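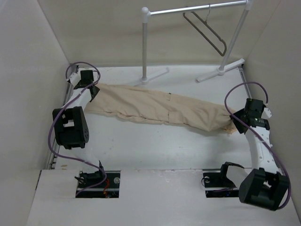

Rhonda Lavoie: Had the Varholm for our ceremony in May, on grass, bit of a slope. Stood fine all day. Would say get the extra base weights if you're anywhere near the sea, and allow longer than you think for the flowers. Ours went up at 7am and the florist was still poking eucalyptus in when the guests were parking.

Thanks Rhonda. Weights are now in the price, see further down.

Varholm Wedding Arch, round top
Item 418
Hire or buy
Zotness Wedding Hire

Our most booked arch. Steel, powder coated, comes apart into six pieces and goes in two long bags. Fits in most hatchbacks with the back seats down. Not a Mini, we've had two people try.

Colours: white, soft gold, black. Gold is booked solid for most of the summer so please ask first before you tell your florist.

Size
Height 2.3 m
Width 1.9 m outside, 1.7 m inside
Depth of feet 60 cm
Weight without base weights 14 kg

Two people can stand under it with room either side. Full skirted dress plus partner, fine. Three people, tight.

What you get
Arch in six pieces
Four feet
Four base weights, 10 kg each, so 40 kg all in
Ground pegs for grass
Allen key (please send it back!!)
Bag of 50 reusable ties for stems and fabric
Instruction sheet, one side of A4

Not included: flowers, fabric, foam, ladder. You will want a ladder. A kitchen step stool isn't tall enough for the top.

Putting it up
Two people, twenty minutes. Feet first, then the uprights, then the two curved bits at the top. Do the bolts up finger tight untill the whole thing is standing, then go round again with the key. If you tighten as you go the last curve won't meet and you'll be ringing us. Weights on before any flowers. Pegs as well as weights on grass.

Flowers and fabric
Takes full flowers all the way round, or one corner, or just a drape. Gaétan MacDonald did one last season with more than 300 stems on it and the frame didn't shift. That was indoors. Outdoors with that much on it, talk to us, we'd put a second set of weights on.

Fabric: light chiffon or voile, two lengths of 6 m does a nice loose swag both sides. Don't use anything heavy outside, it catches the wind like a sail. No wire directly on the gold finish please, it scratches. Use the ties.

Wind
Fine in a breeze. Over 25 mph it comes inside. We mean that, it's in the hire terms.

Hire
£95 for a weekend, collected from us
£60 refundable deposit
Delivery from £35 depending where you are, setup another £40
Collect after 2pm the day before, back by noon the day after
Late back is £20 a day

Buy
£240 new, white or black only
Ex-hire ones come up in the autumn at £110, a few marks, usually near the feet where the flowers cover it anyway. Ask to go on the list.

Goes with
Dufour plinths, set of three, white
Elloso aisle lanterns, pack of eight
10 percent off if you hire the arch and either of these together. Both, still 10 percent, sorry.

Questions we get

Can it go on sand? Yes but pegs are useless, weights only, and bury the feet a bit.

Can we move it from the ceremony to behind the top table? Yes, lots do. Four people, lift dont drag, weights off first. Flowers will drop a few petals.

Will the registrar mind? Never had one mind. Do check with your venue for height though, some of the barns have low beams at the sides.

Can we see it first? There's a white one up in the showroom. Ring before you come, Diane Doucette does the viewings and is out on deliveries most mornings.

To book
Email with your date, venue and colour, and quote item 418. Dates are held for five days without a deposit, then they go back on the calendar.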